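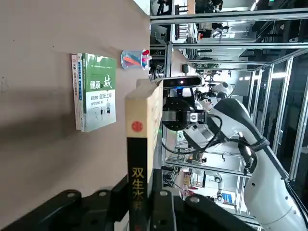
Farhad Mousavi replied that a gripper which opens after a stop has to be treated as a safety problem first and a software problem second, and asked whether the fingers moved before or after the arm reported ready.

Gripper opens and drops the item when recovering from a protective stop (two-arm cell)

bench_rarnmont

Before or after ready: after, but only just. Details below, and I have edited the post to include the log timing.

The cell has two arms facing the same table. Both are on Lastetti controllers. Each has a two-finger electric gripper, connected by serial through the tool flange to a Rullholm gateway, and the gateway talks to the cell PC. The task is pick, lift, hold upright, then put down next to the books. The items are printed goods and stationery, nothing heavy. Grip force is set to 40 N.

Normal running is fine. The fault shows up only if a protective stop occurs during the hold. The sequence is always the same:

1. Arm A is holding the item above the table.
2. Arm A goes into protective stop. The usual cause is the two arms getting too close, and the separation check trips.
3. The fingers stay closed during the stop. Force reading stays where it should be.
4. Operator clears the stop on the pendant.
5. The arm reports ready. 115 ms later the gripper position starts to change.
6. The fingers go to fully open, then fully closed, then fully open. The item falls at the start of this. 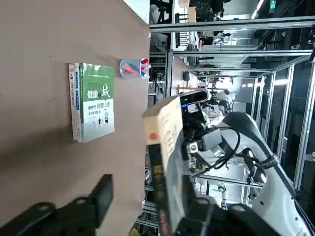

Arm A during the hold, item tilted slightly in the fingers. Arm B behind it to the right.

So far the only damage is a bent corner. My worry is the person. After a protective stop the operator walks up to see what tripped, and in the hold position the natural thing is to put a hand under the item. The fingers then make a full open and close stroke that no one commanded. Our task program does not contain an open command anywhere near that point, and I have searched it.

What I have tried:

- Changed the grip force up and down. No effect on the fault.
- Swapped the flange cables between the arms. The fault did not follow the cable, and arm B does the same thing if I force a stop on it.
- Replaced the gateway's power supply. No change.
- Updated the gripper firmware. No change, apart from the release notes being shorter than the version number.
- Cleared the stop with the task program unloaded. The fingers still open.

The last one is the part I can't explain. If no program is loaded, what is sending the command?

The emergency stop button behaves differently. After an emergency stop the gripper loses power, the fingers hold mechanically, and on restart they also make the open and close stroke. The gripper manual says to expect that at power-up. A protective stop is not supposed to cut tool power at all.

The log has 2,165 completed cycles since the cell was rebuilt in September, and I can find no case of this without a stop before it.

dkl_77

Check the grip force. We had items falling out at low force with smooth covers, and rubber pads fixed it. Also clean the fingers.

 bench_rarnmont: Force is not the issue. The fingers drive open, the item does not slip. See step 6.

 dkl_77: OK, missed that. Pads are still worth having.

Farhad Mousavi

The full open, full close, full open stroke is the gripper's activation routine. It finds its end stops that way. It runs when the activation bit in the control register goes from 0 to 1. So something is clearing that bit and setting it again, and with your program unloaded the only candidate left is the gateway or the driver service behind it.

A likely chain of events:

The controller does not cut tool power in a protective stop, but many setups pause tool communication for a short time when the stop is cleared and the flange is configured again. The gateway sees no answer from the gripper. When its timeout runs out it marks the device as lost. Communication returns, the gateway treats the gripper as newly connected, and it runs its default startup: clear activation, set activation. The gripper does as it was told.

Your 115 ms fits. Look in the gateway configuration for the device timeout and for an option with a name like "activate on connect" or "auto-init". Both are normally on one page.

You can confirm it without moving the arm:

1. Put the arm in a safe position with nothing in the fingers and nobody in reach.
2. Close the gripper from the pendant.
3. Record the serial traffic at the gateway.
4. Trigger a protective stop and clear it.
5. Look for a gap in the traffic, followed by a write of 0 and then 1 to the activation bit.

If you see the write, change two things.

First, turn off automatic activation. Activate from your own startup code, once, with an explicit operator confirmation.

Second, make the reconnect path read before it writes. The gripper keeps its status through a communication gap as long as it has power. On reconnect, read the status register. If it says activated and object detected, leave it alone and resume polling. If it says not activated, raise a fault and wait for a person. Do not activate from code at that point, whatever the status says about the object.

I would leave the timeout as it is until both are done. Making it longer hides the symptom, and one slow recovery brings it back.

Until this is fixed, take the item out of the recovery procedure. Nobody reaches into the table area between clearing the stop and the end of finger movement. Write it on the pendant card. If your risk assessment says the gripper holds its state after a protective stop, that line is wrong today and needs correcting, including for arm B.

Your emergency stop case is separate. Power is lost, so activation on restart can't be avoided with this type of gripper. The item should be removed, or supported by something other than a hand, before power comes back.

 bench_rarnmont: Confirmed. Gap in the traffic after the stop is cleared, then 0, then 1. The option is called "Initialize device on link" and it is on by default. With it off, the fingers stay closed through the recovery. I have not finished the reconnect code yet, so at the moment the driver just faults and I restart polling manually.

 Farhad Mousavi: Faulting is acceptable. Check that the option survives a gateway power cycle. On some units the page has an apply button and a separate save button.

 bench_rarnmont: It did not survive. It does now.

torquelimit

Agree with the above on the cause. Two additions.

The gateway also has a poll buffer, set to 4,000 entries on the unit I have. After a communication gap it can send queued writes in the order they were received. If your task program sent a position request just before the stop, that request may arrive after the recovery, when it no longer makes sense. Flush the buffer on reconnect, or disable queuing for writes and keep it for reads only. You would not have seen this with the program unloaded, so test it separately with the program running and the stop timed to land on a finger move.

The other point is the stops themselves. If separation between the arms is what trips most of them, look at where arm B waits. A waiting position that leans over the table will cost you stops however well the recovery works. We moved ours back and up, and checked the elbow as well as the wrist, as the elbow was what the monitoring was measuring. Watch the cable loops at the wrist when you do it. Ours pulled tight in the new position and we had to move a strap.

We also put a Sjögren enabling switch on the cell so that recovery needs one held by the operator. It doesn't stop the gripper from moving, it isn't wired to the gripper. It does keep one hand off the table.

 bench_rarnmont: Queued writes reproduced on the second attempt. The late command was a close, so it did no harm, but I take the point. Queuing for writes is off. Waiting position for arm B is next.

 dkl_77: Does the object detected bit stay valid with soft items? Mine flickers on anything with a cover that bends.

 Farhad Mousavi: It is based on the fingers stopping before the requested position. If the item compresses, the fingers creep and the bit can change. Request a position well past the item thickness and read the bit over several polls.

Related

Gripper reports object detected with nothing in the fingers
Protective stop or emergency stop: which outputs drop?
Rullholm gateway settings lost after power cycle
Two arms, one table: where should the idle arm wait?
Lastetti controller: tool communication error after stop is cleared
Finger pads for smooth cardboard and book covers
Serial traffic recording at the tool flange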